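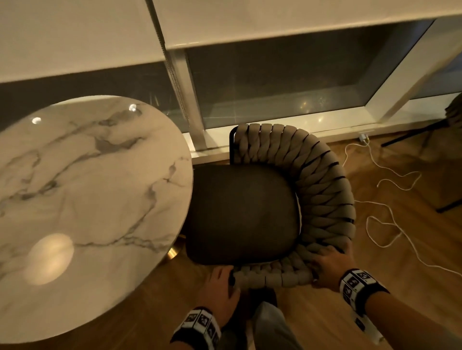 Setting a dining chair at a marble-patterned table, two hands on the braided backrest.

Sunil Bandara spent most of June with a spreadsheet open. He looks after equipment planning at Restell, which runs dining rooms and lounges for other people's buildings in Prindivbridge, and he has been asked to work out whether a mobile robot with two arms should go into next year's budget. The job it would do is resetting rooms: chairs back to tables, tables lined up, floor left clear for the cleaning machine.

"People think the question is whether it can move a chair," he says. "I start with how many chairs, how often, and who moves them now. If I can't fill in those three boxes I don't ring any suppliers."

He has filled them in. Restell has 37 rooms on its list where chairs are moved every evening. Staff time spent on resetting came to 138 hours in June, taken from the shift sheets. He does not expect a machine to take all of that away, and his plan only counts half of it as a possible saving. The rest goes on things he would still want a person for, such as checking a seat for spills or deciding that a wobbly chair should come out of use.

Konrad Haslinger, who sat in on the second half of our talk, works for Nägeli, one of two firms that have quoted. He agreed that half was a fair number to plan with, and said he would be worried by a buyer who used more in the first year.

I asked about the chairs themselves. Bandara said the mix of furniture had cost him more planning time than the price of the robot. A plain chair with a flat wooden back gives a gripper an obvious place to hold. A tub-shaped one with a thick woven back is another matter, as the surface gives a little and the best place to hold it depends on which way you want it to turn.

"A person puts one hand at the end of the back and the other somewhere on the curve, and they don't think about it," Haslinger said. "They pull with one and steer with the other. That is two arms working together, and two arms cost more than one. I tell customers to look at their chairs before they look at our catalogue."

Restell has gone through its rooms and sorted the chairs into seven types. Four are easy, two are awkward and one is so heavy that Bandara has left it out of the plan. He has asked both firms to price the easy ones alone and then the whole list, so that he can see what the awkward chairs add.
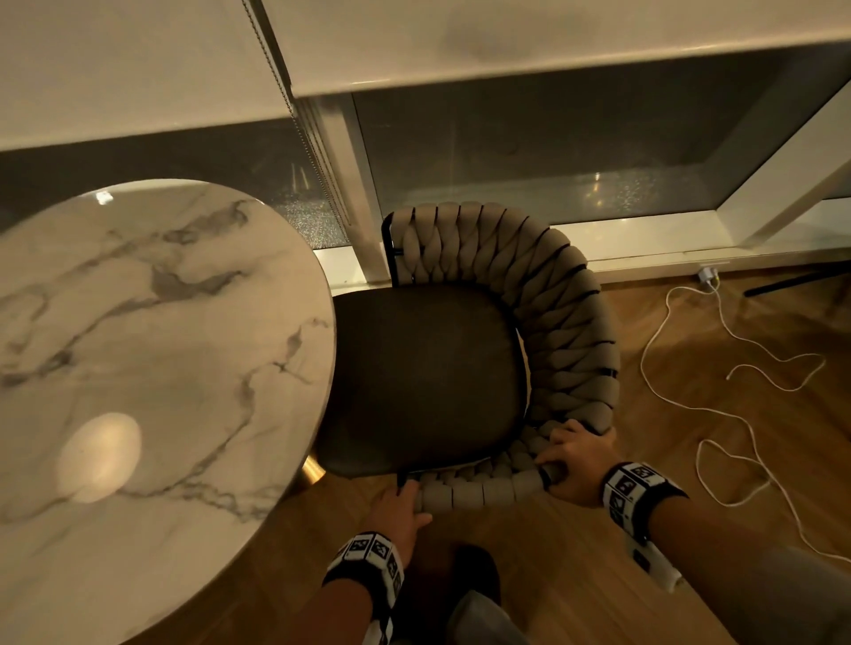
What should a buyer put in the budget besides the machine?

Training, spare gripper pads, a charging point in each building, the yearly software licence and a week of staff time at the start. At Restell these are kept on a separate sheet from the purchase price, because they come out of a different account and carry on after the first year.

The licence caused the longest argument. The software is called Pleviden and both quotes rely on it, though one includes the first year and the other does not. Bandara rewrote the two quotes in the same layout before showing them to anyone, with every cost spread over the same period. The gap between them got much smaller.

He has also set aside 4000 pounds for changes to the rooms. "That line got questioned straight away," he says. "I was told the robot should fit the room. Some of that is true. But we pay for door stops and floor repairs for the cleaning machines already, so I don't see why this would be free."

Haslinger thinks the sum is sensible – he has seen buyers leave it out and then find it in the maintenance budget later. He would spend it on sockets first. 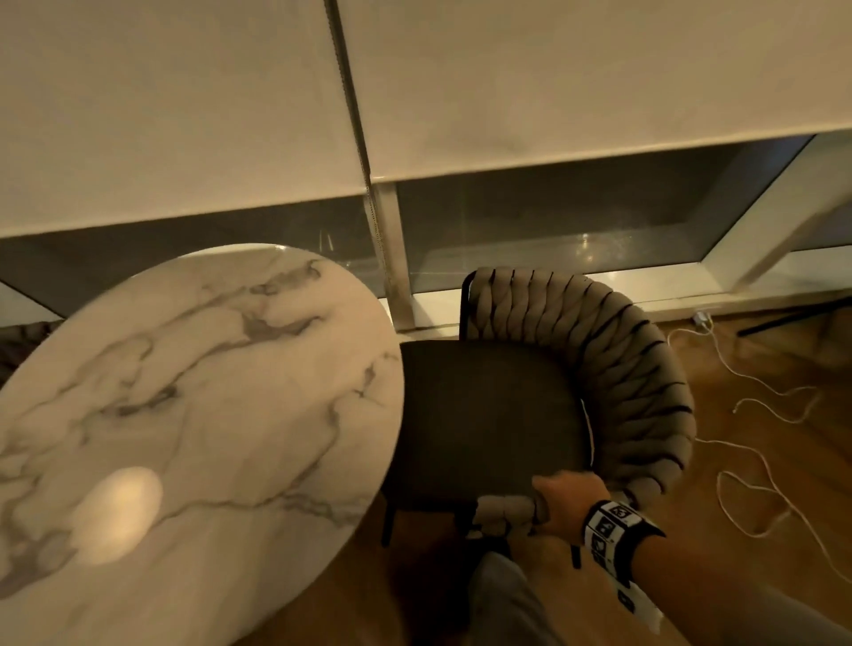 Sockets are where the room budget goes in Bandara's plan too. Most of the older rooms have too few of them, and the ones they have are in the wrong places, low down under the windows or behind the seating, so chargers and lamps end up on long leads. A white cable lying in loops on the boards beside a chair, with its small plug over by the window, is something a member of staff steps across without slowing down. For a machine on wheels it may mean a stop and a call for help, and each stop has to be counted against the hours saved. His survey form now has a line for loose cables and another for chairs that sit right up against the table, where there is little room to get hold of the back and turn it.

The form runs to two pages. It asks for the floor type, the width of the door, the lighting in the evening and whether the table tops are shiny. That last question came from Haslinger, who said that lamps reflected in a glossy top can bother some cameras and that he would want to test it before promising anything. Bandara had not thought of it and went back to several rooms with a torch.

Neither firm will commit to a figure for how many chairs an hour the robot would set. Haslinger said he could give a number for his own test room and it would be no use to Restell. What he has offered is a paid trial in two rooms, one easy and one awkward, with the fee taken off the price if the order goes ahead. The other firm has offered a free demonstration on its own premises.

Bandara prefers the paid trial. He wants his evening staff to be there for it and to write down each time they have to step in, and he has put their hours into the cost. He has also asked for the lease price next to the purchase price. Leasing works out dearer over the full term, but it would let Restell hand the machine back if the furniture changes, and two of the buildings are due new chairs.

Would he buy if he had to decide now? "I'd sign for the trial," he says. "For the purchase I'd want the step-in sheets in front of me first. The budget meeting wants one number and I've given them a low one and a high one, with the chair types listed under each."

The final version of the plan is dated July 6, 2026. The heavy chairs are still left out of it.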